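4.2 Grain figure and the judged age of table surfaces

Participants in the Lasholm sample were asked to sort printed veneer patterns by apparent age. Each pattern was shown for 16 seconds at the same size, and sorting was done without talking. Patterns with closed loops or ovals were placed in the "old" group more often than straight-grained ones, and the effect held when color was matched. Figure 3 gives three surfaces with looped or wavy grain.
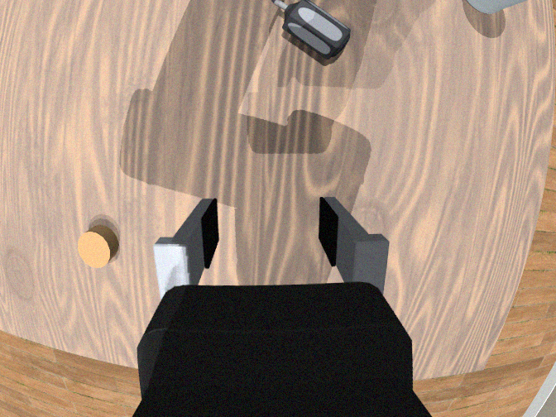 Maribel Rengifo objected at the review stage that sorters may be responding to contrast between the dark and light bands, and that loops simply carry more contrast per unit of area. We reran the sort with flattened contrast. The loop effect became smaller but did not disappear.

A second concern is the setting in which a surface is met. Furniture is seldom viewed without a floor, and the two may differ in scale of grain as well as in hue. In the Moura sample, 158 sorters saw each tabletop pattern twice, once alone and once against plank flooring. Judged age rose when the floor was warmer in color than the table. Board width had no measurable effect.

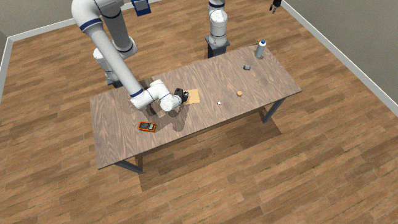 Page last modified: December, 16:30

The floor result should be read with care. Sorters in Moura were older on average than those in Lasholm, and many had owned solid wood furniture. Jalali and Gbeho reported a similar shift for wall paneling, using a shorter list of patterns and no time limit.
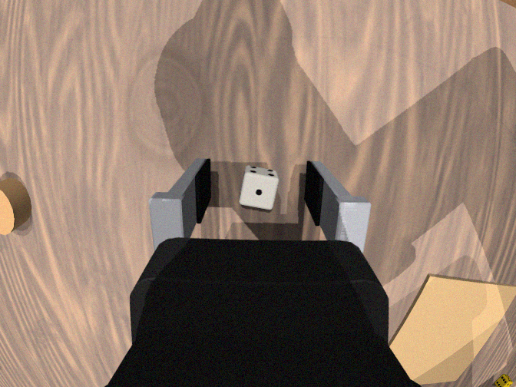 Direction of grain was coded by two raters, Arango and Rankin, working apart. Agreement was high for straight patterns and poor for mixed ones. The third surface in Figure 3 shows the difficulty: narrow pointed arches run through the upper middle, while toward the lower left the lines are finer and curve around small swirls. One rater coded such patterns as arched, the other as looped. Mixed patterns were therefore dropped from the regression in Section 4.3 and are listed separately in the appendix.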